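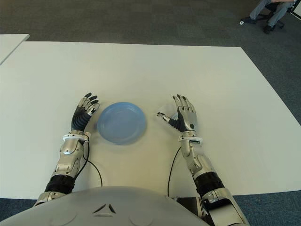
Sunel Opens Enrollment for Study of Thyroid Misdiagnosis in Primary Care

By Oranuch Inthanon, Sunel Communications
June
2 min read

Sunel, a clinical research organization, has opened enrollment for a study of delayed and incorrect diagnosis in adults with an underactive thyroid. The study will recruit 700 patients through 37 primary care practices.

Hypothyroidism is commonly detected with a blood test for thyroid-stimulating hormone (TSH). Its symptoms, including fatigue, weight gain and low mood, overlap with those of depression, anemia and menopause. Patients may be treated for one of these conditions before a thyroid test is ordered.
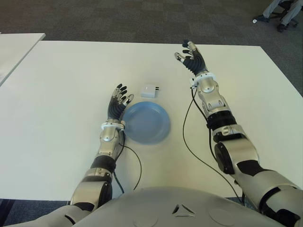 NUNARI, June – The study protocol was approved following a review of 264 patient records at the Ruotsalainen Clinic. The review was used to set the inclusion criteria and the schedule of laboratory tests. Its results will be reported separately.

Participants will be assigned to one of two groups. The first will receive usual care. In the second, physicians will use Prulla, a symptom checklist completed before the appointment and scored at the front desk. A score above the threshold prompts a TSH test, with free T4 measured if the TSH result is out of range.

The primary endpoint is the time from first reported symptom to confirmed diagnosis. Secondary endpoints are the number of office visits before diagnosis, prescriptions later withdrawn, and repeat laboratory orders. Patients who are pregnant, take lithium or amiodarone, or have had thyroid surgery are not eligible.

Practices wishing to take part must have electronic laboratory reporting in place. Applications are reviewed every Friday. Patients should ask their own physician whether their practice is enrolled.

Media contact: Oranuch Inthanon, Sunel Communications | © Sunel. All rights reserved. | Back to top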